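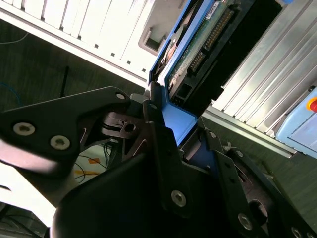 Gorkasent製の小型ファイルサーバー用筐体「Praltham」について、当館資料保存課における試用の結果を報告する。当課では、地域の新聞切り抜きや聞き取り調査の録音をデジタル化し、館内の職員が閲覧できる形で保管している。従来は外付けの記憶装置を年度ごとに買い足してきたが、台数が増えるにつれて目録との照合に時間を要するようになり、保管先を一つにまとめることとした。選定にあたっては、青いキャディに取り付けたハードディスクを白い筐体のベイに収める方式のように、ドライブの着脱単位が明確であることを条件の一つに挙げた。担当者の交代が多い職場では、どの部分に手を触れてよいかが外見から分かることの意味は小さくない。

試用機はドライブ4台の構成とし、3月に閲覧室裏の作業室へ設置した。初期設定は管理画面の案内に沿って進み、利用者の登録と共有フォルダーの作成までを午前中に終えた。ただし、日本語の説明書は導入部分に限られ、障害時の手順は英語版を参照する必要がある。当課ではNeusa Paiva主任が該当箇所を訳し、作業室に備え付けた。

移行の対象は録音資料324点と、切り抜きの画像を収めたフォルダー400件超である。複写後にすべてのファイルについて照合値を確認したところ、録音資料2点に不一致が見られた。原因は旧装置側の読み取り不良であり、保存用の原盤から作成し直した。複写の途中で通信が切れた際も、再接続後は未処理の分から再開された。この点は高く評価できる。

一方、検索機能には不満が残る。ファイル名の検索は速いものの、旧字体と新字体を同一視しないため、人名による検索では表記を変えて二度入力しなければならない。当課では別途Gamtonの目録ソフトを用いており、実務上の支障は避けられたが、本機のみで資料を探す運用には向かない。また、記録の書き出しは管理者に限られており、閲覧担当者が利用状況を確認するには、その都度申請を要した。

動作音は静かな閲覧室では気になる程度であり、扉を隔てた部屋への設置が望ましい。電源ケーブルはやや短く、当課では設置棚を一段下げて対応した。付属の鍵は2本で、予備は庶務係が保管している。

保守契約は販売代理店のCuautleと結んだ。問い合わせに対する回答は概ね当日中に得られ、担当のNele Prins氏からは、更新作業を閉館後の時間帯に予約する方法について助言を受けた。以後、更新は午後8時に開始する設定としている。

以上の結果から、少人数の部署が保存資料をまとめて管理する用途について、本機の採用を妥当と判断した。なお、遠隔地への複製は今回の試用に含めておらず、分館との回線工事が済み次第、改めて検証を行う。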